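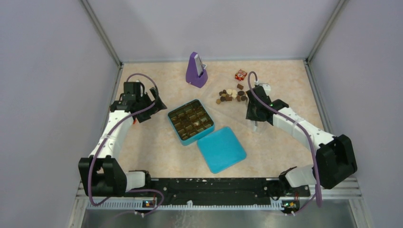
Home Projects Essays Tool Library Contact

Build the Table Before You Build the Robot

July 2018

People who want to build a two-arm robot at home ask me which arms to buy. I think they are asking the wrong thing first. They should be asking about the table and the walls.

I have been a member of the Varkside shared workshop for 4 years. In that time I have watched several arm projects start there, and I have worked on two of them. The ones that stalled had good arms. They were clamped to whatever bench was free that evening, under whatever lights were on, with the whole shop moving behind them. Every session began with an hour of measuring and ended with somebody needing the bench back.

An enclosed cell fixes most of this. Plain walls on three sides give you a background that stays the same from one night to the next. A rail that both arms bolt to gives you a distance between them that you measure once. These parts are cheap and dull, and I would buy them before I bought a second arm. My own spending on walls, posts and rail came to 704 dollars. I know people who have spent more than that on grippers they later took off.

Hui-mei Tang, who built the Prestness rig, disagrees with me. Her view is that beginners lose interest if they spend their first month on framing. She tells them to get one arm moving on a board and worry about the rest later. She may be right about beginners. She has taught more of them than I have. But her own rig was rebuilt twice for this reason, and the second rebuild took most of a winter.

Cables are the next thing people put off. Leave slack at the wrist, more than looks neat, and run the arm through its full reach before you tie anything down. I cut my first set to a tidy length and had to replace all of it. Pick one color for the arm cables if you can. Finding the right one under a rail at night is easier.

Then there is the question of what to practice on. The Zivstead club uses foam blocks, and their guide recommends them. I think foam teaches you very little. It forgives a bad grip. Food and household things do not, and they come in sizes no one chose for your convenience. Packing a box of candy is a fair job for two arms — the pieces are small, they sit close together, and the lid has to go on square. Out of 97 tries I logged on one packing routine, the lid was my most common failure.

I will grant that a fixed cell takes up room. Ours fills a corner that used to hold the Rastogi drill press, and not every member was happy to see it moved. A shop with less floor space should think hard about it. Even there I would put up one wall and a proper rail, and leave the second arm for next year.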